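Search this site Go

A gripper that stops is a gripper that works

Opinion, Tue 11 July
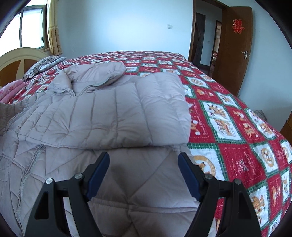 Put the stop before the fold or don't ship it, one reader wrote to me after my June column on the Cavley fault, adding that a machine which can't feel a zipper has no business closing on one.

I agree with most of that. The fault is simple to state. A Cavley folding arm closed on a padded sleeve, caught the zipper tape along with the fabric, and kept pulling. The motor current went up, the controller read it as a heavy garment, and it pulled harder. The seam gave way first. The jacket was a loss and the left finger pad had to be replaced.

Prikari, which wrote the control software, says the force limit was set correctly. It was, for towels. The arm had been tested on 795 folds, and only 20 of those were on anything with a zipper. Quilted clothes are hard to judge. The padding squashes, so the fingers travel a long way before they meet real resistance, and by then they may be holding two layers and a length of teeth.

The fix on offer is a warning label and a lower speed. I don't think that's enough. Lower speed gives a person more time to reach the stop button, if there is a person. These arms are sold to run overnight.

Arancibia does it differently. Its arm lets go after 3 seconds of rising load and waits for someone to clear it. Owners complain about the waiting - I've complained about it myself - and the laundry gets done late. I would still buy that one.

What bothers me is that the same software is going into the Trenis line, which is meant for helping people get dressed. A sleeve on a bed can be torn and thrown out. A sleeve with an arm in it is another matter, and Prikari should hold that release until the load rule is rewritten and tested on at least 100 zippered garments, with the results published.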